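Bathroom accessories, sheet 13: soap dishes and small containers

Gallery compiled by Hanne Dalsgaard for the Mislow catalogue. Entries cover shape, drainage and fit. Stock references are in the main list under 1486.

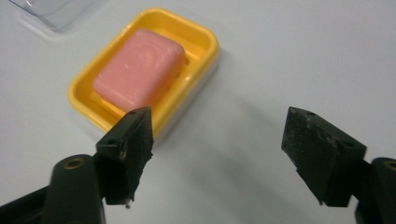 Drainage is the usual weak point in a dish of this type. Standing water softens the underside of a bar and leaves residue in the corners, so the floor needs an outlet. The yellow dish has a small round drain hole, set clear of the pink bar — check that it stays uncovered when a larger bar is used. Rounded corners also make for easier wiping.

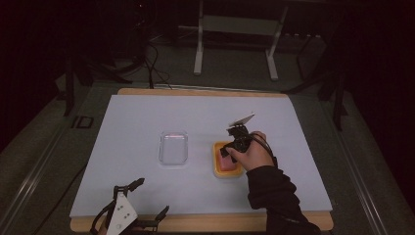
Clear open-topped container, left; yellow-orange tray with pink block, right.

Rinse both pieces in warm water before storage. Replacement dishes are listed under 1266.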